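The Great Sleep Improvement Project

16 Jan 2024

In December I decided I was going to become a person who sleeps. I had read an article, at 1:40 in the morning, that said I was probably dying. So I spent $200 on a Worano, a ring that watches you all night and then tells you how disappointed it is.

The first morning it gave me a 61. Out of what, I asked the app. The app said my score would make more sense once it got to know me. I have had boyfriends like that.

Things I was told to give up: coffee after lunch, wine, my phone, the news, and reading anything with a plot. I was allowed a book about soil. I got as far as page 2, which I suppose means it works, except then I lay there thinking about soil.

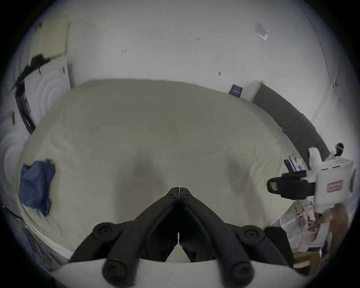 Karim Shboul wrote in after my last post to say the trick is to stop going to bed so early. He stays up until he can't stand it, gets up at six no matter what, and claims that after two weeks of misery he slept like a teenager. He did not say what he was like to live with during the two weeks.

I tried it. By the fourth night I was standing in the kitchen at midnight, wide awake, alphabetizing the spices – and then asleep on a conference call at 10:15 the next morning, where I'm told I agreed to something.

The ring, meanwhile, gave me an 84 for a night I spent nearly all of on the couch watching a show about canal boats. I've put it in the drawer with the Bavier white noise machine, which had one good setting (rain) and one that sounded like a dentist.
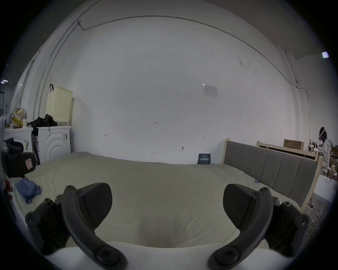
The bed, with blue cloth.

Last night I went up at eleven, thought about canal boats, and woke up at seven. I have no score for it.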